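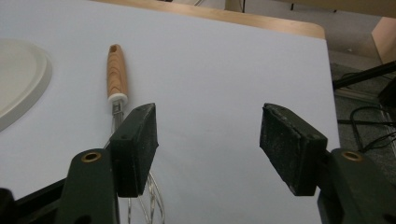
Demonstration work

Demonstration work is the job of doing ordinary hand tasks over and over so that a machine can learn them from the recordings. It goes by other names too (demo work, teaching shifts, "the bench"), and in my part of the world people mostly say they're "on grippers" and leave it there. I've been keeping this entry on the Wulldale work wiki since I started on grippers myself, so a fair bit of it comes from my own shifts, and if you worked somewhere else and it went differently, please add to it!

Background

Wulldale was a packing town for a long time. Skollen ran the kitchenware warehouse out past the rail spur, and when I joined, the job was picking: read the ticket, walk to the shelf, grab the thing, box it. Then the company put in Tello, the arm system that handles boxed goods, and the boxed aisles went from 23 pickers to 9. Loose goods were another matter. Ladles, whisks, strainers, anything with a handle and an awkward end, all of that stayed with people, and the company started paying some of us to teach it.

So you get this odd in-between stage (I still think it's odd) where the picking floor shrinks and a smaller, quieter room opens up next door. Most of the first group came straight off the aisles. I moved over in September, mainly for my knees.

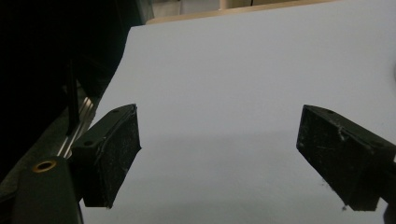
The pay question comes up first whenever I talk to anyone still on the floor. Demo work started at the same hourly rate as picking, with no speed bonus, and for the fast pickers that was a real cut. On the other hand you aren't walking miles on concrete, and you can hear yourself think. Lucero Ñahui, who trained me, had one of the best pick rates in the building and took the move anyway. She told me she missed the money every Friday and didn't miss the scanner beeping at her one bit.

What the work involves

A task sheet gives you a goal in plain words, such as "take the tool from the stand" or "lay the tool on the table," and you do it with a gripper in each hand in place of your fingers. Then you put everything back and do it again. My longest run on a single task was 661 takes spread over several shifts, and by the end I was dreaming about it. 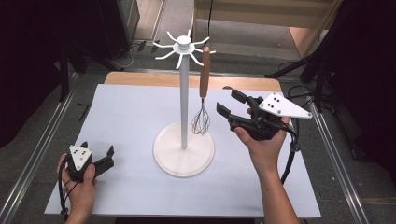 The hardest thing to learn is patience with your own hands. Anyone can take a kitchen tool off a hook without thinking, and that's the trouble, because you've been doing it since you were four and you have no idea how. With a whisk hanging on a mug tree you have to bring the open jaws in from the side at a height you've picked on purpose, mind the other arms of the stand, and keep your second gripper somewhere useful while you do it. The cables take getting used to as well. Mine ran down past the wrist, and for the first week I moved like somebody carrying soup.

New people go too fast. Pickers especially, and I was terrible for it! The software we used, Plalto, lets a reviewer play takes back and throw out the bad ones, and in my first week an awful lot of mine got thrown out. Jerky moves are bad. So are long dithering pauses. What the reviewers like is a sort of steady, slightly bored pace, the way you'd unload a dishwasher with the radio on.

Effects on the people doing it

Your body notices first. Walking goes way down, and forearm and thumb soreness goes up, so we ended up asking for a break every 12 takes on the fiddly tasks and got it after a couple of meetings. Some people loved sitting still and some couldn't stand it and went back to receiving.

Then there's the part that folks argue over in the lunchroom, whether you're training your own replacement. I go back and forth. I've seen the aisles thin out, so I'm not going to tell anybody it's nothing. I've also noticed that the demo people get asked things now: which end to grab, how a whisk differs from a ladle when you lift it by the handle, what makes a tool swing. On the floor, the only question I ever got was why I was behind.
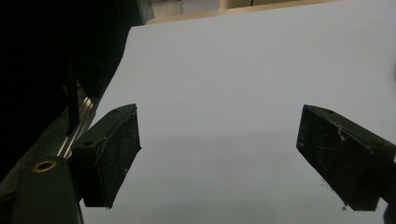
An open gripper over the work surface, with scuffs and specks of dust on the black fingers.

Skills and training

There's no certificate for it that I know of. Training at Skollen was two shifts beside somebody experienced, then a short list of practice tasks. Steady hands help, and so does being able to write a clear note when something goes wrong. Left-handed people do fine. A few of the first group have since moved to reviewing takes, where the pay is a little better and the chairs are a lot better.

See also

Order picking
Repetitive strain
Tello (arm system)
Wulldale rail spur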